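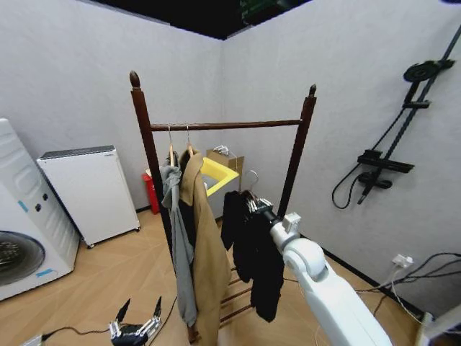
Figure 4. Wooden clothes rack with a gray garment and a tan coat.

4.2 Pledges and what they are worth

Most studies of donor support to local government start from the announcement. A minister and a group of ambassadors meet, a sum is named, and the sum goes into a table. We are doubtful that much can be learned this way. The Rodham list, on which a good part of the recent work depends, holds 353 pledges of help with roads, water and school buildings. Its compilers record the date of each pledge and the office that made it. They do not record whether a contract was ever signed. A pledge that was dropped in its first year looks the same in the list as one that ended in a working pump.

This would matter less if pledges failed at random. We have no reason to think they do. Districts that already have an engineer on staff and a road a truck can use are the ones that get through the paperwork, and they are also the ones where conditions would probably have improved without help. When Rodham pledges are set against later gains in water access, the result is a line that slopes the right way. How much of the slope belongs to the aid is a question the list cannot settle, and we wish it were asked more often.

The case of Huanca is usually offered as an answer. The district signed an agreement with the donor office in Jarlow for a piped water system meant to reach 4000 households, with a separate budget line for repairs. It is cited as proof that a poor district with a weak tax base can turn a promise into service. We went back to the papers behind the claim. The figure of 4000 comes from the design report. Later documents repeat it, first as a target, then as "households reached," and we found no survey between the first use and the second. The completion certificate lists pipe laid and tanks built. It says nothing of taps that run.

The repair line is weaker still. The agreement gives the district council the duty to set a water fee and put the proceeds in a separate account. Council minutes show the fee was debated, put off in February, and put off again when the budget came up. We do not blame the council much for this. A fee on water that runs a few hours a day is hard to defend to voters, and the donor had already counted the project as finished. Still, the agreement treats the fee as settled, and the published reviews do the same.

Trideo, the firm hired to check the work, visited the main line and the storage tanks. Its report is careful within those limits and we have relied on it for the condition of the pipe. The section on "community ownership" is another matter. It draws on 400 interviews, but the sampling note says only that people were approached near the tanks. Those who live close to a tank are the ones most likely to have water. Their approval tells us little about the upper villages, where the pressure was expected to be lowest.
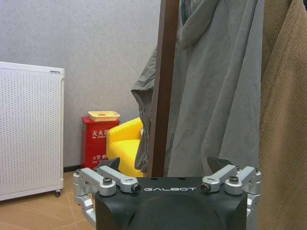 Yaneth Ñahui, in written comments on an earlier draft, objected that we ask of Huanca a standard that no public works program in the region could meet, including those paid for out of national funds. She added that the old springs were failing in any case, and that a half-working system should be compared with the dry ones it replaced.

We accept the second point more readily than the first. A fair comparison would need flow records from the springs, and if such records exist we would change our reading to fit them. On the first point, a low standard shared by everyone remains low. National programs are seldom presented abroad as models, and Huanca has been.

There is also the matter of who gains from leaving things vague. A donor office is judged on what it commits. A district council gains standing from having been chosen. Neither has much to win from a household survey that might come back with a smaller number. We saw no sign of anyone hiding anything, and the staff in Jarlow answered our requests for papers promptly. The gap is built into the reporting forms, which ask for money spent and works completed and have no box for service delivered.

For the tests in the next section we therefore drop the pledge amounts and use payments made to contractors, where these can be traced. The sample shrinks a good deal as a result, and the districts left in it are those that keep better files, so the bias we complained of above is reduced and far from gone.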